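Plostier Adds Shared Header and Footer Blocks, and I Got to Write the Announcement

Change your footer once, and every email template that uses it follows along

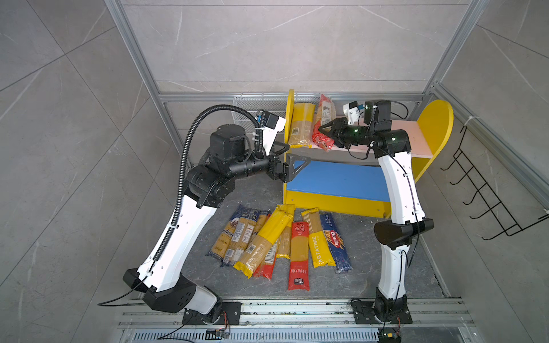 What's new

Hi, I'm Dennis Whiteley, and I look after the template editor at Plostier. Starting this Friday at 9 a.m., every Plostier account gets shared blocks, the thing you've been asking me for at pretty much every customer call since I started here. I'm thrilled!

A shared block is a piece of an email (a header, a footer, a row of social links, that paragraph the legal department makes you include) that you build one time and drop into as many templates as you like. Edit the block, hit Publish, and all the templates using it pick up the new version. No more opening each one to fix the same phone number.

Until now the way to do this was copy and paste. I did it myself for our own newsletter last spring when we moved offices, and I still missed two templates. Customers got our old street address for a month. My mother noticed before I did.

How it works

You'll find a new Blocks tab right next to Templates. Open it, click New Block, and you get the same drag-and-drop editor you already know, just shorter. Give the block a name your coworkers will recognize (please, I'm begging you, something other than "footer final 2") and save it.

To use it, open any template and drag the block in from the left-hand panel. It shows up with a thin purple outline so you know it's shared. If you need a one-time tweak for a single campaign, choose Detach and it becomes ordinary content that you can change however you want. The other templates stay as they were.

Before you publish a change, Plostier lists the templates it will touch and lets you preview each one on desktop and phone. Campaigns that have already been scheduled keep the version they were approved with unless you check the box that says otherwise. We argued over that box for a long time, and I think we landed in the right place.

You can also go back. Each block keeps its last 14 versions, with the name of the person who saved them and a note field if you're the note-writing type.

What our testers told us

We ran a test with 38 accounts through the winter. The biggest by far was Kubiak, the garden supply chain, which sends a separate newsletter for each store and came to us with 111 templates, nearly all of them carrying their own slightly different footer.

"I'd set aside a week for the footer cleanup and I was done before lunch on the second day," said Onni Lahtinen, email manager at Kubiak. "Then I found out we'd been using three different logos. So that took the rest of the week."

Onni is also the reason there's a search box in the Blocks tab. He asked for it on day one, and again on day two, and by day three I'd put it on the list just to get some peace. It's great, he was right.

Plans and pricing

Shared blocks are included in all paid plans at no extra charge. Free accounts can create one block, and it can go in any number of templates. If you'd like to try the whole thing first, new trials now run for 45 days, up from the old length, and you don't need a credit card to start.

If you came over from Leratach with our import tool, your saved sections will come in as shared blocks automatically. Imports made before Friday can be converted from the Settings page, under Import History. Prideo imports aren't supported yet. We're working on it and I hope to have news in May.

Getting help

I'll be hosting a live walkthrough at 2 p.m. on launch day, with plenty of room for questions, and the recording will go up in the help center afterward. Account owners will get the link by email (built with a shared footer, naturally).

About Plostier

Plostier makes email design and sending tools for small and midsize marketing teams. Its products include a template editor, a campaign calendar and an approval system.

Press contact: Dennis Whiteley, Plostier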